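About Kunance Language School
Posted 7/30/21 by the school office

Kunance is a small evening language school on the second floor of the old Fleury building in Skomgate. We teach adults. Most of our students have jobs, many have children, and nearly all of them have tried to learn a language before and stopped at some point. Our classes are set up with that in mind.

We teach Spanish, French, Portuguese and Italian, and we also run English classes for people who have moved to the area. English is the largest part of what we do and has been since the second year. The other languages come and go a little with demand. German was on the schedule for a while and may return if enough people ask for it.

How we started

The school began as a single Spanish class in a rented room over the Druster bakery. It met on weeknights after the bakery closed, and the class kept its books in a flour cabinet. When the room became too small we looked for a place near the bus line with a separate entrance, and the Fleury building had both. The building was a glove warehouse and later an insurance office. We kept the insurance office doors, so if you see a door marked Claims, that is our supply room.

We now have two classrooms, a reading room and a small kitchen. The larger classroom faces the street and gets the afternoon sun, so we use it for the early classes in winter and the late ones in summer. The smaller one is quieter and is where the beginners usually meet.

What a term looks like

A term lasts ten weeks. Classes meet on two evenings a week, and each class is 90 minutes with a short break. There are up to 40 places in English each term, split by level, and fewer in the other languages. The fall and spring terms fill first. The term that starts in January is usually the easiest to get into, and it is a good one for beginners because the groups are smaller.

Before your first class you will have a short talk with a teacher, in person or by phone. It is not a test. We ask what you want the language for and how much you already know, and then we suggest a level. If the level turns out to be wrong you can move in the first two weeks at no charge. After that we ask you to stay where you are until the end of the term, as moving people later upsets both groups.

Homework is light and mostly involves listening. We use one textbook for each level and we sell it at the price we pay for it. Used copies are fine as long as the edition matches. Please erase the answers if you sell yours to the next student.

How we teach

Our teachers speak the language of the class from the first evening. They slow down, repeat and write on the board, and they will use English for a grammar point if it saves 20 minutes of confusion. We do not have a method with a name. We have found that people learn to speak by speaking, and that grammar is easier to take in once you have run into the problem it solves.

A typical class starts with a conversation about the past few days. This is dull in week one and gets better. Then there is the main lesson, a break, and some kind of pair work. Beginners do a lot of work with cards and short written prompts. Higher levels read a news story or a few pages of fiction and argue about it. The Portuguese group has been reading the same novel for two terms and is in no hurry.

We correct mistakes, but not every mistake and not always on the spot. If you would like to be corrected more often, tell your teacher. Some people want every verb fixed – others stop talking if that happens.

We do not give grades. At the end of the term you get a short written note on what you can do and what to work on next. Students who need a certificate of attendance for an employer can ask at the office, and we will have it ready within a week.

Our teachers

All of our teachers work part time, and all of them have taught adults before coming to us. Some grew up with the language they teach and some learned it later. Students sometimes ask for one kind or the other. We place people by level and schedule only, so we can't promise either.

Teachers observe each other's classes once a term. You may see an extra adult at the back of the room taking notes. They are there to watch the teaching and will not write anything down about you.

The reading room

The reading room is open to current students for an hour before evening classes. It has dictionaries, graded readers, back issues of magazines, and a shelf of films that can be borrowed for a week. People come to finish their homework or eat a sandwich before class. The tables are also used for pair work when both classrooms are busy. 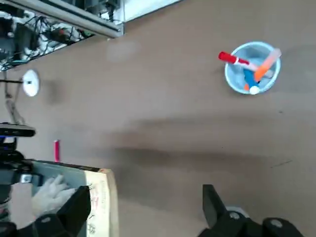
Markers in the blue cup, ready to use.

Borrowed books go back on the cart by the door and not on the shelves. We do the shelving ourselves, by level and then by language. If a book is missing pages, leave a note in it and we will replace it when we can.

Once a month the reading room hosts an open conversation evening. It is free and you do not have to be a student. Each table has a language, and you can change tables as often as you like. The English table is usually the fullest, so come early if you want a seat there.

Fees and help with fees

Fees are listed on the schedule for each term and can be paid in full or in two parts. English students who are new to the area can apply for a reduced fee. The form is one page, and we do not ask for anything beyond proof of address. We answer every application before the term begins.

If you have to miss class, let the office know and your teacher will send you the pages. We can't refund single classes. If you have to drop out in the first two weeks we will refund the rest of the term, less the cost of the book if you have written in it.

Finding us

The entrance is on the side of the building, next to the bike racks. Ring the lower bell. The elevator works but is slow, and the stairs are to the left of it. Street parking is free in the evening – the lot behind the building belongs to the dentist, and cars left there do get towed.

The office is open on class evenings from an hour before the first class until the last break. At other times, leave a message and we will call you back the next working day.

Contact the office | © Kunance Language School, Skomgate | Back to top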